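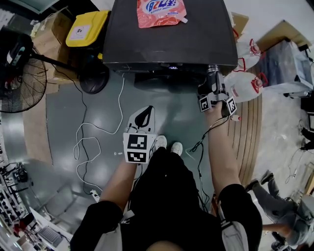 Back room, appliance side: the yellow-lidded bin, the boxes and the floor fan.

KALTIRANCE SHARED WORKROOM
Minutes of the users' meeting, Saturday, 10.30

Present: Danica Skála (chair), Tihomir Ristić (minutes), Stojan Ivanov, Slavica Bošković
Apologies: Abelardo Quezada

1. Minutes of the last meeting
Agreed, with one correction. Stojan did not "volunteer" to sort the boxes. He said he might look at them.

2. The black appliance
Danica reported that the appliance is to stay where it is until the lease is reviewed. Slavica asked who had decided this and was told it came from the Oltley office. She asked for that in writing. The minute-taker notes that we asked for the same thing last time and got a phone call.

Stojan said the display shows 100 and that he has yet to meet anyone who can tell him 100 of what. Danica thought it was a setting. Slavica thought it might be a percentage. The instruction booklet was last seen in the spring. Left open.

Things are again being put down on the top. Slavica mentioned the red and white pouch with the spout. We passed a rule on this in December and she doubts a second rule will do any better than the first. Danica would still like a notice. Agreed, Slavica dissenting - she will not be laminating it.

3. Cleaning
Softić have quoted 97 a visit for floors, bins and wiping down. Tihomir asked what "wiping down" covers, as the quote does not say.
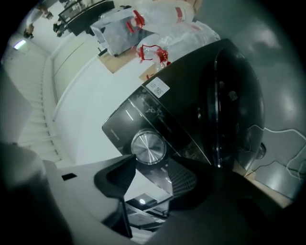

The front panel has dusty smudges and scuffs on it, and Stojan would want to know whether that sort of thing is included before we pay anybody. Scuffs may not come off at all, in his view. Danica will ask Softić for a proper list, with the panel, the knob and the mesh grille named on it. No decision until then.

4. Boxes, bags and cables
The cardboard behind the bin is still there. Stojan will look at it. Slavica asked that the minutes record the word "will".

The white bags with red handles are to be used or taken down. The loose white cables by the fan should be run along the wall. Danica said this would take ten minutes. Others were less sure.

5. Money
Balance 1,000, less 32 owed to Wakatden for shelf brackets. Abelardo had sent word that the bill should be 31. Tihomir to check, though he does not expect to enjoy the call.

6. Any other business
Slavica asked whether the containers on the table belong to anyone. No claims were made.

Meeting closed 11.40. Next meeting to be fixed once Oltley have replied.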